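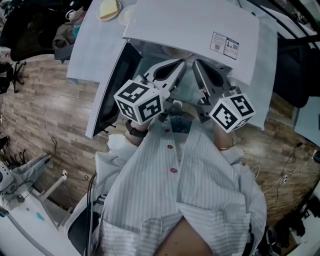 Collecting Two-Handed Kitchen Demonstrations With Hand-Held Grippers

Student project report, Skellcombe
Submitted May 1, 2024

Summary

This report covers the data collection half of a project on imitation learning for household tasks. The aim was to record 1000 usable demonstrations of two-handed manipulation without using a robot during recording. The operator holds one gripper in each hand and does the task directly. Pose and video are logged and later converted to a format that a policy can be trained on. The training half is reported separately and is mentioned here only where it affected how we recorded.

1. Background

Teleoperation was the first method we considered. It gives actions in the robot's own joint space, so no conversion is needed, but it is slow and ties the recording to one room. A hand-held gripper can be carried anywhere. The operator feels contact forces through the handles and works at close to normal speed. The cost is that the pose of each gripper has to be estimated, and that nothing stops the operator from making a motion the arm cannot follow.

Both problems turned out larger than we had planned for. Sections 4 and 5 deal with them.

2. Equipment

Each hand-held unit has a pair of jaws driven by the operator's fingers, a camera looking out along the jaws, and a cube carrying square fiducial markers on its outer faces. A further camera is worn on the operator's head and sees both hands for most of the task. The cubes are there for this camera. When at least one face of a cube is visible and large enough in the image, the pose of that gripper relative to the head can be solved directly.

The jaw opening is measured by the unit and logged with the video timestamps. We calibrated it at fully closed and fully open and interpolated in between. The error this leaves in the middle of the range was not measured.

Recording was done with our own logging program, which we named Skomell. It starts and stops all streams together, writes one folder per episode, and refuses to close an episode if any stream has a gap. The refusal was added after the first sessions, when several episodes were found to have complete head video and only partial gripper video.

3. Task set

The tasks are short and were chosen to need both hands or to benefit from them:

Open a lid or cover, hold it, and place an object under it.
Move a plate from the table to the counter.
Hand an object from the left gripper to the right gripper.
Pick up a cup and set it on a plate.
Steady a container with one gripper and take an item out with the other.

An episode begins with both grippers in front of the chest, jaws open, and ends in the same posture. The fixed start and end posture gives the head camera a clear view of both cubes, which the pose solver uses to set its initial estimate. It also makes episode boundaries easy to check by eye.

Object positions were changed between episodes. We did not use a randomizer. The operator was told to move things by hand to any reachable spot, and this produced less variety than expected. In the June round planned after this report, positions will be drawn in advance from a printed grid.

4. Pose estimation

Two sources are combined. The gripper cameras are used for visual-inertial tracking, which is smooth over short periods and drifts over longer ones. The marker cubes give an absolute measurement relative to the head camera, which does not drift but is missing whenever a cube is hidden or tilted too far. A filter merges the two. We used the Šimkus variant of our filter code, so named in our repository, which holds the last marker fix and lowers its weight over time in place of dropping it at once.

The main failure was reaching under things. When the jaws go beneath a cover or into an opening, the hands follow, and the cubes may be shaded or partly covered. At the same moment the gripper cameras look at a nearby blank surface with few features to track. Both sources get worse together, in the part of the task where accuracy matters most.

Three changes helped:

The operator keeps the wrists turned so that at least one marked face points up toward the head.
Exposure on the head camera is fixed before each session and set for the darker area under the cover.
Episodes in which a cube is unseen for more than 50 consecutive frames are flagged for manual review.

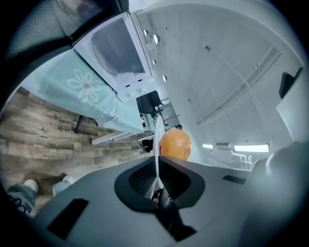
The second source of error was the gripper cameras seeing too much of the ceiling. When a gripper is lowered to the side or rolled back between tasks, most of its view is white ceiling and light fittings. The ceiling is almost flat in brightness, the lights are saturated, and the tracker has little to hold. Drift collected in this posture was then carried into the start of the next episode. We dealt with it in two ways. First, the tracker is now reset at every episode start, using the marker fix. Second, frames recorded between episodes are dropped before processing. The raw files are kept.

People's legs, shoes and other moving things in view of a gripper camera were a smaller problem. The tracker rejects most features that move against the background. We asked bystanders to stay out of the working side of the room and otherwise did nothing about it.

5. Reachability filtering

A demonstration is useful only if the target robot can repeat it. The intended platform is a two-arm system that we refer to by its project name, Zenesora. Every recorded episode is replayed through its kinematic model, with the two gripper trajectories as targets for the two arms. An episode is rejected if:

either arm leaves its joint limits,
the arms come closer to each other than the safety margin,
or the required joint speed exceeds the limit at any time step.

The joint speed test rejected the most. People turn their wrists very fast, and do so without being aware of it. A short pause before each grasp brought the rejection rate down, and after the change we told operators to move as if carrying a full cup. This instruction worked better than giving a speed in numbers.

The arm-to-arm test mostly affected the handover task. With both grippers held close together in front of the chest, the jaw tips naturally point inward at each other. The model places the robot's forearms differently from human forearms, and in that posture they overlap. Handover was therefore moved farther out from the body. Operators found this more tiring, and handover sessions were shortened to 28 episodes before a break.

6. Session procedure

The procedure below is the one in use at the time of writing.

1. Check battery and storage on both gripper units and the head camera.
2. Wipe the lenses and the faces of the cubes.
3. Fit the head camera and look down at the work area. Adjust until both grippers are in view at chest height.
4. Route all cables behind the operator. Check that they do not cross the path between table and counter.
5. Fix exposure and white balance.
6. Record one calibration episode: open and close each jaw fully, then rotate each cube slowly in view of the head camera.
7. Record task episodes. Speak the task name at the start of each.
8. Repeat the calibration episode at the end.
9. Copy the data and compare checksums before anything is erased.

Step 8 was skipped in the early sessions. Without a closing calibration there is no way to tell whether a cube shifted on its mount. One did, and all episodes of that session had to be set aside.

Loose sleeves should be pushed back or fastened. A cuff that slides over the lower part of a cube is easy to miss during recording and hides a marker completely.

7. Results

The target of 1000 usable demonstrations was reached after filtering. The count refers to episodes that passed the stream check, the pose check and the reachability check. Rejected episodes are stored with the reason for rejection, so that they can be reprocessed if the filter or the kinematic model changes.

Coverage is uneven across tasks. Plate moving and cup placing are well represented. The lid task has fewer episodes, for the tracking reasons given in section 4, and the ones that passed lean toward an operator standing directly in front of the cover. A policy trained on this set may do poorly from an oblique starting position. We have not tested this.

Spoken task names were transcribed automatically and corrected by hand. Most corrections concerned "plate" and "place", which the transcription confused often enough that we now say "dish" when recording.

8. Limitations

There is no external ground truth for gripper pose. All statements on drift come from comparing the tracker with the marker fix, and errors common to both would not show up. A motion capture system was not available to us.

The jaws of the hand-held units and the jaws on the robot do not have the same pad wear. Grasps that hold in the hand may slip on the arm, and the data contain no force signal from which this could be predicted.

All rooms used so far had good overhead lighting. Recording in dim or mixed light is left for the June round, along with the position grid and a revised mount that locks the cube with a second screw.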